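Why Doesn't Mayo Fall Apart?
by Grigoris Kouris, Rirneo Kids Science Page

Oil and water hate mixing. Try it. Pour some of each in a jar, shake like crazy, put it down. Little drops of oil start finding each other, join up, float to the top. Two layers again.

So what about mayonnaise? Mostly oil! Plus egg yolk, and something watery and sour like vinegar or lemon juice. It should split. It doesn't. 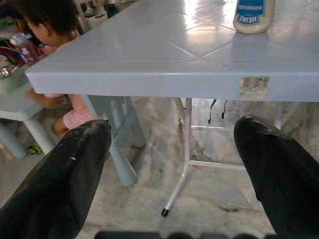
Heinz mayonnaise, standing on its cap.

The secret is in the yolk. Egg yolk has stuff in it called lecithin (say LESS-ih-thin). One end of it likes water, the other end likes oil. It sits right on the outside of each oil drop, sort of like a coat, and keeps the drops from joining up. Scientists call a mix like this an emulsion. Milk is one too.

And why is it so thick? The drops are tiny and theres loads of them, all squashed together. They can't slide past each other easily. So mayo sits in a blob until you push it. Squeeze the bottle and it flows. Stop squeezing, blob again. Ketchup does a simlar trick.

Fast moving helps too. A whisk rips big drops into small ones, and the faster it goes the smaller they get. Slow stirring = big drops = runny mess.
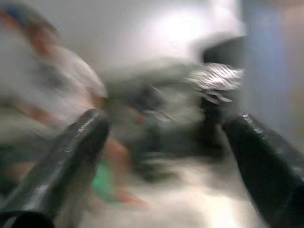 Try it: the jar test

You need: 2 clean jars with lids, cooking oil, water, a squirt of dish soap. A grown-up nearby.

1. Put 3 spoons of water and 3 spoons of oil in each jar.
2. Add the soap to one jar only. Lids on tight!
3. Shake both for the same time. Count to 30.
4. Put them down and watch for 7 minutes.

Which one splits first? Dish soap has a water end and an oil end, same as the stuff in yolk. Don't taste the soapy one, obviously. Pour it all out after and wash the jars.

Word to remember: emulsion. Next time on this page, why bread goes hard.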